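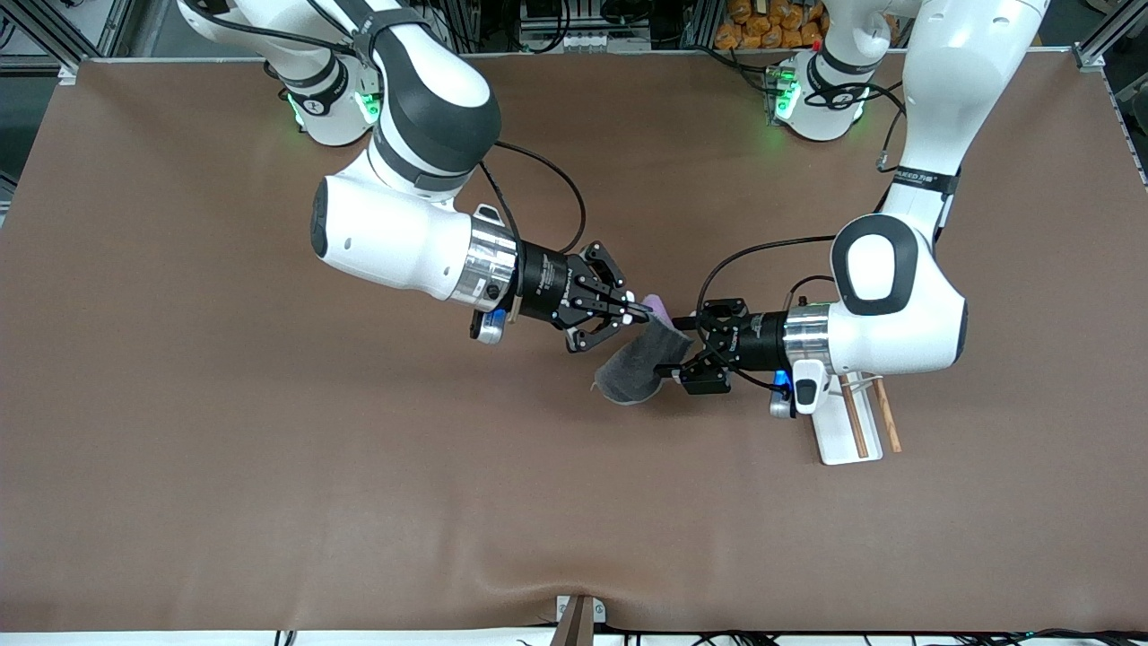

*The Tallmont cell, both arms on the gray cloth.*

Wenceslao Toledo had the maintenance log open on his knee when the left arm let go again.

"That's 20," he said.

Ilari Koivisto wrote it down. It was Saturday and the heat in the building was off, so he wrote with his gloves on. Each time, the right arm kept its corner and the left arm dropped its own, and the cloth swung down and hung there.

"Pads?" Ilari said.

"Kareck changed the pads in December."

"Did they set the zero after?"

Toledo turned back through the pages. There was an entry for the pads, with initials and the cycle count, 3257. There was no entry for the zero. He read it twice and passed the log over.

They stopped the cell. Toledo took the left gripper off at the flange, keeping the screws in his cap, and wiped the mating face with a rag. A thread of gray felt had worked in behind one finger. He pulled it out with tweezers and laid it on the page. Then he bolted the gripper back on, went around the screws twice with the torque wrench, and closed the fingers on nothing while Ilari read the screen.

"It thinks it's open 6."

"Six what?"

"Tenths."

"Zero it."

Ilari zeroed it. They put the cloth back between the arms and ran the slow program, then the regular one. Toledo moved his stool closer. He had worked on the old Carbone line for eleven years and still preferred to listen.

At 186 cycles Ilari asked if they could go eat.

"Write the zero down first," Toledo said.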